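Ovwood site, linen and kit prep
Bench notebook, July

Carried over from the last entry: the Sasum cell is now doing the small towels for the whole of first shift. Large ones are still done by hand at the long table. Ellau want both on the cell by the end of the summer and I have written back that we will talk about it when the small ones have gone a month without the night people having to re-band a tray.

Started 7.40. Warm-up cycle fine. Changed the suction filter on the feeder, which was grey right through. It is meant to be checked weekly and it is not on anyone's sheet. Have put it on the opener's sheet for now, though the opener already has the bins, the label printer and the door log, so something should come off. Suggest the door log.

First tray through at 8.05. Target is 300 rolls a shift on the cell. The old hand figure for one person on the same towel was 126, but that person was also folding flannels, answering the hatch and fetching stock, so I would not put the two numbers next to each other on a slide. I said so to Ellau in the spring and they did it anyway.

What the people on the shift do now, written down because the job sheet still says "roll and band" and that has not been true for weeks:

Load the feeder. Flatten anything that comes out of the dryer with a twist in it. Put bands on the peg. Look at the finished rolls and pull the bad ones. Clear stops. Set out bowls and cups for the kits. Talk to the hatch.

That is more walking and less sitting. Two people have said their wrists are better. One has said her feet are worse, and the mat in front of the cell is too short, it covers the peg end and not the feeder end. Mat requested, same type, longer.

Stops up to the break: 5. Three were band slips, one was a towel picked by the label so it hung long on one side, one I could not find a cause for and it cleared on restart. The band slips all came off the new pack. The new bands are not as grippy on the inner face and ride up when the roll is fat at one end. Went back to the old pack after the break and had none. There are 7 packs of the new ones on the shelf. Please leave them there until I have spoken to Au about the change, and do not use them up on the hand table either, or we will not know which is which when a tray comes back.

Uneven rolls are the other thing. The cell rolls from the edge it is given and if the towel goes in a bit skewed, one end comes out longer than the other after banding. It holds together and it fits the kit. By the written standard it should be redone. By the standard everyone used before, it would have gone out. I have been letting them go if the band is tight and sits near the middle. 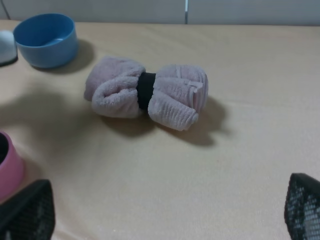
Who decides whether a roll is good enough to go out?
The person on the outfeed does, for that shift, and their decision stands until the standard is rewritten. The cell has a pass or fail light but it only knows that a band went on. If the light is green and you don't like the roll, pull it. Pulled rolls are not counted against the person who pulled them. They were for the first fortnight, by mistake, and I think that is why so few were pulled.

Spent an hour after the break on the pick height. Sasum's note says to set it to the table and leave it. With terry it needs to be a touch higher or it drags loops. Raised it by one step, ran a tray, raised it by another, ran a tray and got two misses, went back down one. It is on one step above the note. Written on the tape on the side of the cabinet as well. If the service visit puts it back to the note value, put it back to the tape value.

Rota. Ellau's plan had one person on the cell instead of two. We tried that for a week in the spring and it works until something stops. Then the hatch rings, the feeder runs out and the dryer finishes, and the one person is inside the guard with the key in their pocket. Since going back to two, with the second person floating between here and the hand table, the stops are shorter. Times are in the back of this book. I would like it agreed properly as two, and not left as two because we happened to do it.

Training. Four people can now clear a stop without ringing me. The night shift has none, and they get the trays, so they find the faults and can't do anything about them except re-band by hand. They have asked twice to be shown. Proposal is to bring one of them in for a half day and pay it as a normal half day. No answer yet from Ovwood office.

Someone has asked whether hand rolling should be kept up so that people don't lose it. I think yes, and the large towels do that for now. When the large ones move over it will need thinking about. Last time the cell was down for a full day we got through on people who had done it for years, and two of those have since moved to dispatch.

Afternoon was quiet. Short tray at the end because the dryers were behind. Wiped down, bands back in the drawer, peg empty, key on the hook.

To do
Au — ask about the inner face of the new bands, send them three of each
Longer mat, chase
Job sheet wording, draft from the list above
Night shift half day, ask again
Skewed towels: try the feeder guide moved in one hole and see if it helps or just jams
Filter check, find a proper home for it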